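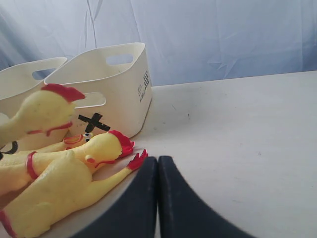
Inicio | Archivo | Hilos | Autores | Buscar

Asunto: Re: Otra vez la cuota de los trasteros

Theresia Ortner escribió:
> Propongo subir la cuota a 140 euros. En Stetau pagan 300 y nadie
> protesta. Además la humedad no es para tanto, lo que pasa es que
> la gente guarda cosas que no debería guardar.

Theresia, en Stetau pagan 300 porque tienen ascensor, luz en el pasillo y una puerta que cierra. Nosotros tenemos la puerta.

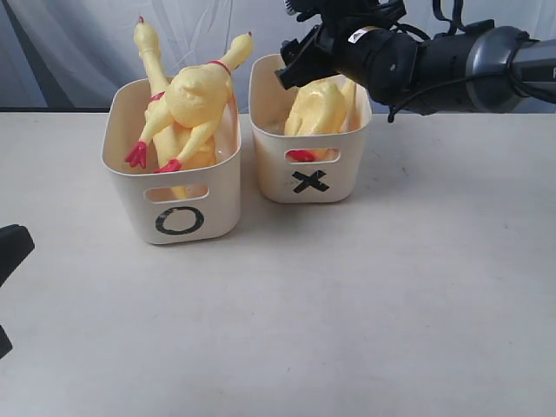 Sobre la humedad, te cuento. En noviembre bajé a por los apuntes de la carrera y encontré un hongo con mejor salud que yo. Perdí también las mantas de mi suegra, lo cual en casa se ha llevado con entereza. El deshumidificador Drulora que compramos entre todos lleva desde entonces desenchufado: el único enchufe lo ocupa el cargador de la bici de alguien. No señalo, pero la bici es verde y vive en el 66.

Lo de «cosas que no debería guardar» me parece un criterio valiente para un trastero. ¿Qué metemos, entonces? ¿Lingotes?

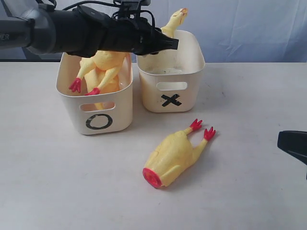 Vuelvo al dinero. El presupuesto de Vodon para impermeabilizar el muro es de 2.573 euros, sin pintura. El de Zürcher no ha llegado, aunque sí su calendario de pared, muy bonito, con lagos. Antes de votar una subida me gustaría saber tres cosas: si el muro lo paga la cuota o va en derrama, quién tiene la llave del cuarto del contador y si los de la planta baja, que no tienen trastero, votan también.
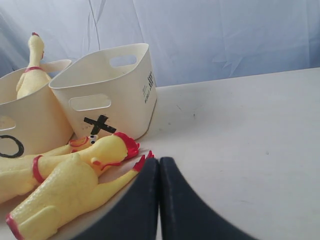 Mientras tanto he pasado lo mío de cartón a plástico y lo he subido todo un palmo del suelo con unos ladrillos. Me sobran ladrillos, por si alguien quiere. Están junto a la escalera, al lado del sofá que tampoco es de nadie.

Contestad a la lista, por favor, que a mí solo me llegan las quejas.

Un saludo,
el del 12

Última actualización: noviembre
Imprimir | Enviar por correo electrónico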